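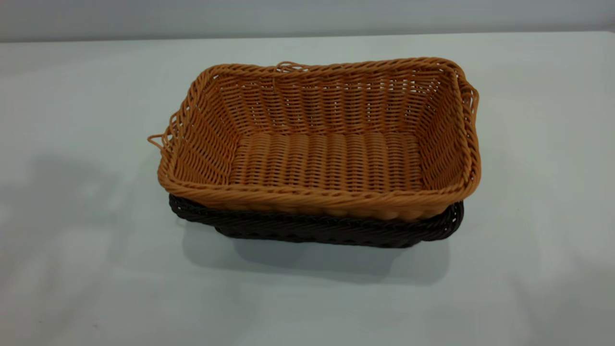 Basket Bench: a build gallery from the Furville shared workshop

Posted Saturday, November 15, 2025

I was against this project when Akash Shukla put it on the board in May, and I am keeping the gallery partly so that somebody who was against it gets to write the captions. The plan was a secondhand arm, a homemade gripper and a white table, and the arm would learn to take nested baskets apart and put them back together. Akash calls the whole setup Gostero. He has a logo for it. He had the logo before he had a power supply.

My complaint then was that separating two baskets is a job my niece could do at two years old. My complaint now is a little different. I have spent enough evenings at the bench to see why it's hard, and I still don't see who needs it done by a machine that takes up the good corner of the shop.

Stacked pair, orange over dark brown. Same kind of weave, same braided rim, and the top one sits snug in the bottom one with its rim a little higher. Noman Hashmi picked baskets like these on purpose. If the fingers come in too low they are dealing with both rims. Too high and they may get hold of one of those loose loops at the ends, and then you are lifting a basket by a thread. I asked if we could trim the loops. Noman said no, because real baskets have them. Fine, but real baskets also have laundry in them, and I notice we haven't gotten to that.

The log on the shop computer says 729 attempts so far. I would like that number a lot more if it came with a second number next to it. Shabnam Ansari has started a column for clean lifts, where the bottom basket stays on the table, and she only fills it in when she has watched the run herself. Her last full session had six clean out of almost 100. Akash says the early ones shouldn't count. They are always the early ones.
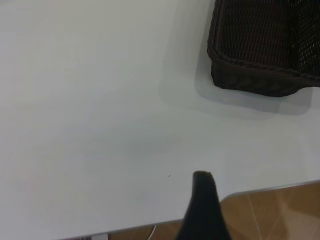
Wrist camera: one black finger, dark basket at upper right, too much table.

Most of what the arm has to go on looks like this. The finger is so close that its tip goes soft, and the basket is up in the corner with its top and right side missing. Carter Nguyen built the camera mount and thinks the view is fine once you combine it with the fixed camera. Maybe. I'd want to see it done with the fixed camera switched off before I believed the wrist one was earning its keep.

Two dark specks on the tabletop as well. I wiped that table. I would like it on record that I wiped that table.

Next open bench night we try the softer finger pads. Akash expects a big jump. I have six dollars with Boris Štěpánek that says otherwise, and Boris is holding the money.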